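How I Get the Kitchen Floor Back After a Big Cooking Day

I cook like a storm. I chop fast, I fling peels in the general direction of the trash, and by the time the food is on the table my kitchen floor looks like the back end of a produce market. My neighbor Milovan Gashi stopped by once in the middle of it and asked if I'd dropped a salad. I had not dropped a salad, I was making soup!

So I've got a routine now, and a few of you asked for it after my September soup post. It's for a small kitchen with a tile floor, but I did the same thing for years on old linoleum and it worked fine there too.

What you need: a dustpan and a hand brush, a bucket or basin, a couple of rags, dish soap, and some white vinegar if you have it. I use a squirt of dish soap and 80 ml of vinegar in half a bucket of warm water. (If your floor is natural stone, skip the vinegar and use only the soap. Ask me how my sister-in-law's hallway looks.)

Step one: pick up the big stuff by hand

Anything that isn't garbage comes up off the floor first. Oil jugs, bags of vegetables, the spoon you've been stepping over for an hour. I don't put any of it away yet, it just goes up on the counter. Spoons go straight into the sink with the rest of the washing.

Check the bottom of the oil jug before you set it down. Mine always has a greasy ring under it, and that ring will travel all over your clean counter if you let it. One wipe with a soapy rag and you're good.

Step two: deal with the cabbage

Or whatever your big vegetable is. If it's still whole I peel off any sad outer leaves, wrap the head up again and put it in the fridge. If I've cut into it, the leftover piece gets weighed and frozen for the next soup, because I'm nosy about how much I waste. The last one was 358 grams, and that's a whole lunch.

Flattened boxes go by the door for recycling, unless they've got oil on them. Then it's the trash, sorry.

Step three: sweep dry

Do this before any water touches the floor! Wet bits of green stick to tile like stamps. Start under the cabinet edge, where everything rolls, and pull toward the middle of the room with short strokes. Lift the little trash bin and sweep under it, then bring it right over to where you're working so you're not walking a full dustpan across the kitchen.

I wear slippers for all this and I do check the soles before I leave the room. I've tracked parsley onto the bedroom rug more than once.

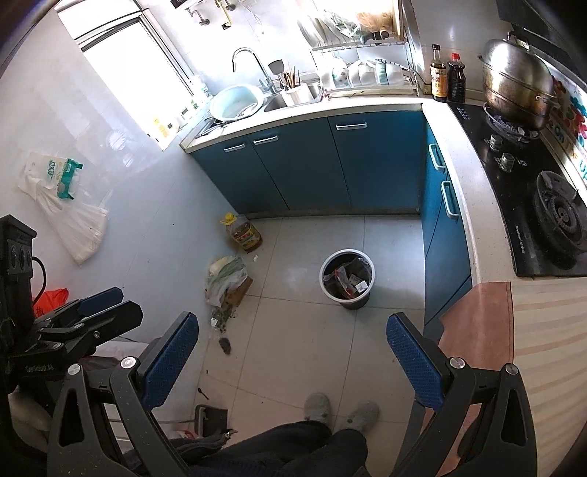
If the bin is getting full, change the bag now, before the mopping. Wrappers are sneaky, they puff back up after you've squashed them down and then they're on the floor again.

Step four: wipe, then wipe again

Get the first rag good and soapy and go after the greasy spots, which for me means the tiles by the stove and wherever the oil was standing. Then the whole floor with a fresh rag, wrung out well. I work backward toward the door. Give the grout lines an old toothbrush if they've gone dark, but not every time, life is short.

Last thing, run the rag along the bottoms of the cabinet doors and over the handles. You've been grabbing those with oniony hands all afternoon.

With 3 people eating and me doing the cleanup, I'm usually done before the kettle boils for the second pot of tea. Next time I'll write up the dish rack, which has its own problems.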